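Klinik Whiteley bekommt eigene Notaufnahme für Kinder

Die Klinik Whiteley trennt die Versorgung von Kindern und Erwachsenen im Notfall. Ab Juni werden Patienten bis 18 Jahre im umgebauten Erdgeschoss des Ostflügels behandelt. Bisher saßen sie im selben Wartebereich wie die Erwachsenen und wurden je nach Dienstplan von wechselnden Ärzten gesehen.

Die Leitung übernimmt Amparo Cantero. Die Fachärztin für Kinder- und Jugendmedizin arbeitet seit sechs Jahren in Whiteley und war zuletzt Oberärztin auf der Säuglingsstation. Ihre Stellvertreterin wird Rūta Lukoševičius, die von der Kinderchirurgie in Pikdale wechselt.

Die neue Abteilung hat 9 Behandlungsplätze, darunter einen Schockraum und zwei Einzelzimmer für Kinder mit ansteckenden Krankheiten. Die Anmeldung liegt direkt hinter dem Eingang Gartenstraße. Krankenwagen fahren weiterhin über den Hof an der Nordseite an. 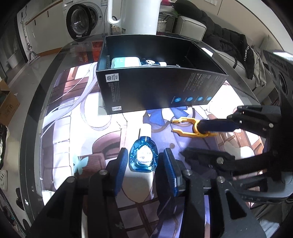
Im vergangenen Winter kamen an den stärksten Tagen 67 Kinder in die gemeinsame Notaufnahme. Die meisten hatten Fieber, Atemwegsinfekte oder Magen-Darm-Erkrankungen, dazu kamen Stürze und kleinere Schnittverletzungen. Wartezeiten von mehreren Stunden waren in dieser Zeit nach Angaben der Klinik keine Ausnahme. Familien mit Säuglingen wurden zeitweise in einem Besprechungszimmer untergebracht.

»Ein Kleinkind mit Atemnot muss anders eingeschätzt werden als ein Erwachsener«, sagte Cantero bei der Vorstellung der Pläne am Donnerstag. Alle Pflegekräfte der Abteilung hätten deshalb eine Schulung in der Ersteinschätzung von Kindern abgeschlossen. Nachts ist künftig immer ein Kinderarzt im Haus. Bislang gab es zwischen 22 Uhr und 7 Uhr nur eine Rufbereitschaft.

Die Reihenfolge der Behandlung richtet sich wie bisher nach der Dringlichkeit. Wer ein Kind mit leichten Beschwerden bringt, muss also auch in der neuen Abteilung mit Wartezeit rechnen. Die Pflegedienstleiterin Hayley Furnival bat die Eltern, bei Husten, Ohrenschmerzen oder Hautausschlag zuerst die Kinderarztpraxis oder am Wochenende den Bereitschaftsdienst anzurufen. Bei Atemnot, Krampfanfällen, Bewusstseinsstörungen oder Verdacht auf eine Vergiftung sei dagegen sofort der Notruf 112 zu wählen.

Eltern sollen das gelbe Untersuchungsheft, den Impfpass und die Versichertenkarte mitbringen, dazu eine Liste der Medikamente, die das Kind regelmäßig nimmt. Bei Verdacht auf eine Vergiftung gehört auch die Verpackung des Mittels dazu. Ein Elternteil darf während der gesamten Behandlung beim Kind bleiben, Geschwister nur nach Absprache mit der Anmeldung.

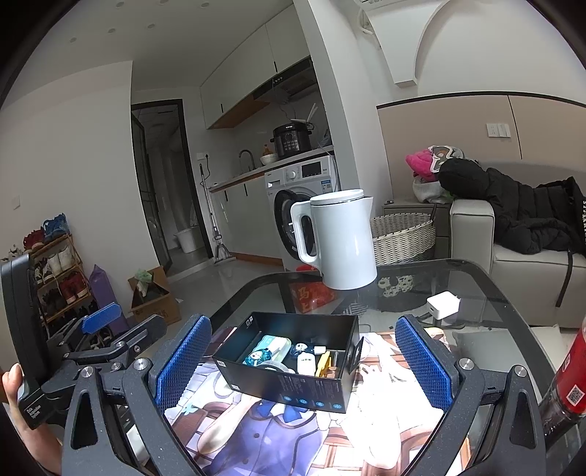 Der Umbau hat 759 Tage gedauert und damit länger als geplant. Nach Angaben des technischen Leiters Tõnu Luik mussten im Ostflügel zunächst die Lüftung und ein Teil der Wasserleitungen erneuert werden. Die Arbeiten führte die Firma Goltard aus. Zu den Gesamtkosten wollte sich die Klinik erst nach der Schlussrechnung äußern.

Offen ist noch die Besetzung von zwei Pflegestellen im Nachtdienst. Bis sie vergeben sind, helfen Kräfte der Kinderstation aus. Der Personalrat hat dem bis zum Herbst zugestimmt und verlangt danach eine dauerhafte Lösung. »Die Station kann das nicht über einen zweiten Winter mittragen«, sagte die Vorsitzende Remedios Barrios.

Für Besucher ändert sich auch die Parkregelung. Vor dem Eingang Gartenstraße stehen Kurzzeitplätze für das Ein- und Aussteigen bereit, alle anderen Fahrzeuge müssen ins Parkhaus Bramano. Die Buslinie hält weiterhin am Haupteingang, der Weg zum Ostflügel wird neu ausgeschildert. Die Notaufnahme für Erwachsene bleibt an ihrem bisherigen Ort und ist während des Umzugs durchgehend geöffnet.

Kontakt zur Redaktion | Impressum | Datenschutz | © Whiteley Nachrichten, alle Rechte vorbehalten | Nach oben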